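The job in Plivenberg was simple: teach Cenel to keep a kitchen. I drove the arm, Cenel watched, and Sengar paid me by the example. By September I had made 965 of them. 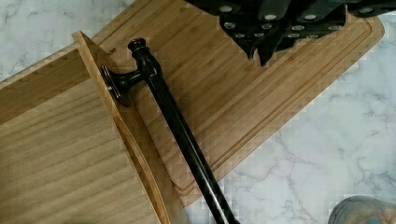 My supervisor wanted variety. "Hesitate less," she wrote, "but differently." I asked for a raise and got a new category, Handles.

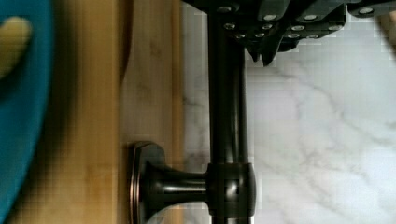 At example 1,844 they let Cenel try alone. It crept forward, stopped, backed up eight times and drifted left, exactly like a man who needs his coffee.

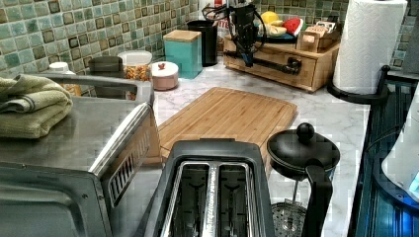 Sengar called it a breakthrough in human likeness. I went back to my chair and started on Drawers.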